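Small towels keep sliding off padded lounge chair, how do you fold or drape them?

Posted by Sidra Paracha, 11/4/25
Seen 967 times

I have one of those big quilted floor chairs, the puffy kind with stitched panels and a seat and back in one piece. It's pink and it shows everything. I've started keeping a small checked towel on the seat where people's hands and snacks end up, and I also do my folding there in the evening when the table is taken.

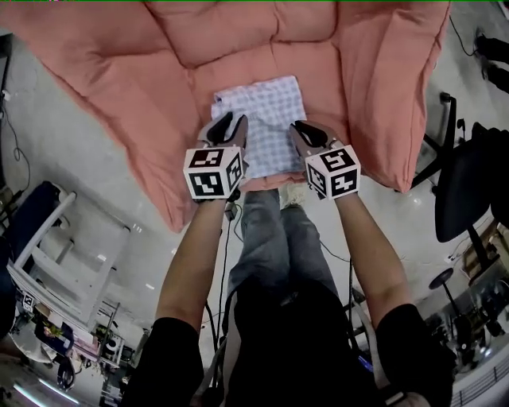 Two problems. The towel creeps forward every time somebody sits down, and by the end of the day it's on the floor. And when I try to fold on the cushion the corners never line up, because the surface gives under my hands. On a table I can do the same towel without looking. Should I be using something bigger, or pinning it? I don't want pins near the fabric. The chair came from a shop in Nirnside and they had no advice except to buy their cover, which doesn't come in my size.

Maximiliano Bustamante

For the creeping, stop laying it on the seat. A small towel has nothing to hold it there. Put it over an edge so that part of it hangs down, and tuck the back end into the fold between the seat and the backrest if it reaches. If it doesn't reach, you need a longer towel. I use an old bath towel cut down the middle and hemmed.

For the folding, smooth it from the center out with flat hands first. Then fold away from you, not toward you. Press the first fold down before you make the second. If you pull on a corner the whole thing shifts, so lift the corner and set it down. 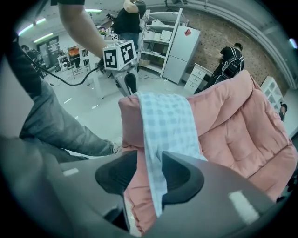
Washing matters too. Fabric softener makes cotton slippery and I quit using it on anything that has to stay put. Gingham towels like that blue and white one are fine draped over the rolled edge of a cushion, but hang them so there's enough weight on both sides. With only a short bit on top they go as soon as somebody leans back. I'd wash a new one twice before using it on pink, by itself, in case the blue runs.

drudbridge_deb

just get a rubber shelf liner and put it under the towel. cut it smaller than the towel so it doesn't show. works on my couch

Sidra Paracha

Thanks both. I have half a roll of liner left from the kitchen drawers so I'll try that first. The softener could be part of it, I've used it on everything since July.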